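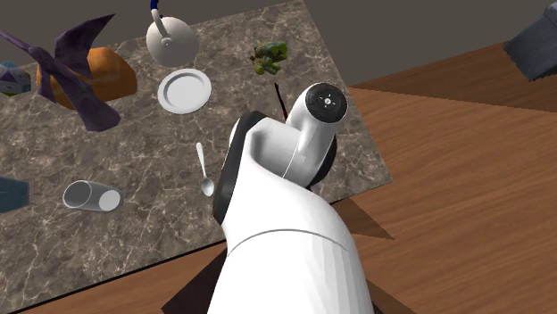 How often should the joint seals on a tabletop arm be inspected?
Every 232 operating hours, and again after any collision stop, whichever comes first.

Tesico Automation Users Forum
Section: Maintenance and Setup
Thread: Seal inspection interval, Arrieta arm in the Ullero cell

ullero_maint
Posted May 2026
The interval given at the head of this page is the one our department adopted in February. The arm has now logged 1,758 hours. At the last inspection the elbow seal was sound, but the wrist seal had lifted slightly on one side. We cleaned the groove, seated the seal by hand and returned the arm to service at 40 percent speed for one shift. We would welcome comments on whether the interval should be shortened for the wrist alone.

cellkeeper_south
We would advise against separate intervals. Two schedules on one arm lead to missed entries in the log. Our site inspects all seals together and replaces any that has lifted. Reseating is not accepted under our procedure.

trikska_bench
I must disagree with the last point. A seal that is not cut or hardened may be reseated once. We mark the date on the service card and replace the seal if it lifts a second time. Was the mounting base checked at the same visit? A base bolt below its torque setting will shake the wrist long before the fault log shows anything.

ullero_maint
The base was not checked. It has been added to the work order, together with the home position check.

cellkeeper_south
Please lock out the power before touching the base bolts. The brakes hold the arm only while the base is fixed. As for reseating, our position remains unchanged. The cost of a seal is small compared with a gearbox.

trikska_bench
Agreed on the lockout. On the seal, I would ask which solvent was used in the groove. Some cleaners swell the rubber, and the seal then lifts whatever the interval.

ullero_maint
The card reads "degreaser" and nothing more. We will switch to a dry cloth, fit a new wrist seal and run 2 full intervals before proposing any change to the schedule. The bolt readings will be posted in this thread when the work order is closed.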